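Open Day at the Bolturholm Paint Works

Posted June 24, 2022

In May I visited the open day of the paint works in Bolturholm. The factory belongs to the firm Bhat, and it makes paint for doors, fences and small boats. I came from Plonton by the early bus, and the trip took 75 minutes with one change in Dotuditz.

The mixing hall

We were divided into two groups and everyone received ear plugs. The mixing hall is louder than I expected. White base paint goes into steel tanks of 200 liters, and the color paste is added from above through a narrow pipe. Our guide explained that the paste is weighed, never measured by volume. I asked why, and she said that paste holds air, and air changes the volume from one day to the next.

The color room

For me this was the best part of the visit. The room has north windows and the walls are kept without any decoration. On shelves stand the sample cards for 110 shades. I was surprised how many of them are gray. The guide said that customers argue most about gray, and that the same card can look blue in the morning and brown under a kitchen lamp. I held two cards together and could not say which one was darker until I went to the window.

Gray going from light silver at the top down to charcoal.

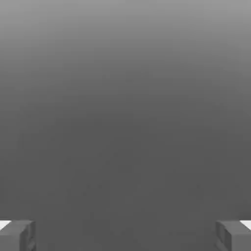
The canteen and the shop

Lunch was pea soup with bread, and it was included in the ticket. The shop sells cans with dented lids for half price. I bought 2 of them for my garden fence. The last bus leaves early, so please check the timetable before you go.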